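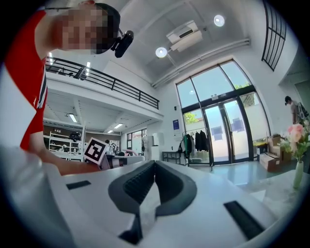 Ground floor, looking towards the mezzanine and its black railing.

The room at Rirusby is double height, with shelving and a back window under the mezzanine. Table height was checked on Sunday.

Grey marble-patterned table, rounded corners. Flowers stay at the far right corner - the glass and straw are the working items.
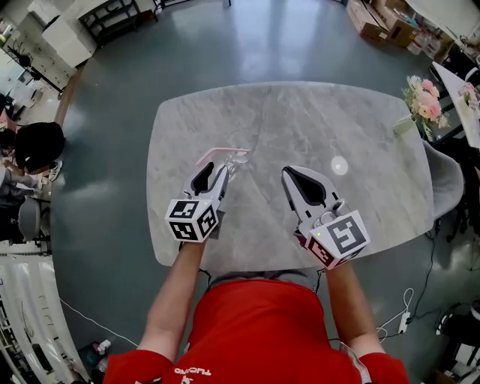
Heike Meinecke would prefer the power strip fixed to the table leg, as cables on a glossy floor tend to migrate. Noted for the next revision, along with 2 spare sockets from Diekmann.

Ceiling: recessed round lights, air conditioning unit, one long white pipe.
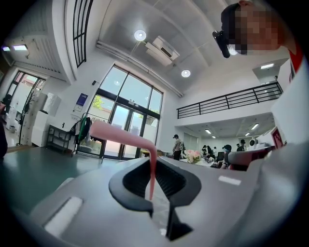

The filter in the unit is due in July. Access is by the tall ladder, kept in bay 11.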